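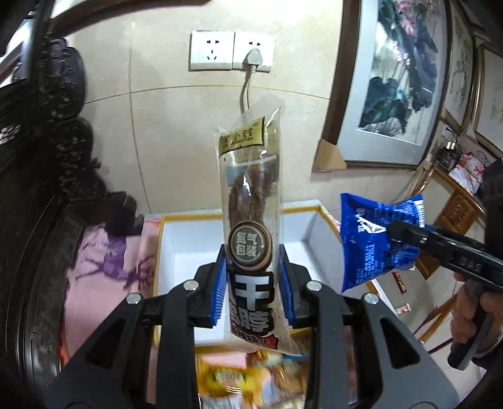
Elsie Greenwood wrote:

> Are you two still coming for Thanksgiving in October, or has the roster got you again? Mum wants numbers before she orders the turkey. And if you can't make it, would you do the Sunday school thing with the kids by video like last year? They loved that.
>
> Elsie

Hi Elsie, hi all,

Short version: roster got me. I'm on nights at the dispatch centre the whole long weekend, and Dev has to be at Trondlow for the pump changeover, so we're a no for the big table this year. Please tell your mum two fewer and that I'm very sorry about the stuffing, because I was looking forward to it more than I'd admit to her face.

I did try to swap! I asked everyone on my side of the roster and the only taker wanted my Christmas in exchange, and I'm not that desperate for pie. I had last Christmas off, and the one before that I got home at lunch, so I can't really complain. (I complained for most of a week. Dev has been very patient.)

What we're thinking is to have our own little dinner once I'm back on days. Nothing fancy, a chicken in place of the turkey, the squash from the garden if the deer leave us any, and whoever's free can come. We've got the spare room and the pullout, and the road from Haslam is paved all the way now, so it's a much nicer drive than it was. It's 136 kilometres door to door from your place, Elsie, I checked, and you can stop for a coffee at Vusby.

Yes to the video with the kids. I'll be awake at odd hours anyway, so pick a time in the afternoon and I'll set an alarm. Last year I forgot I was still in my uniform shirt and got asked about ambulances for the whole call, so maybe I'll just plan on that.

Two other things while I have the list's attention. Whoever has the big blue roasting pan, your mum would like it back before the holiday. And could somebody save me a butter tart or two? They freeze fine, and I'll be through Griltlow at the end of the month to pick up my winter tires.

Hugs to everybody, and give the dog some turkey from me.

Sunita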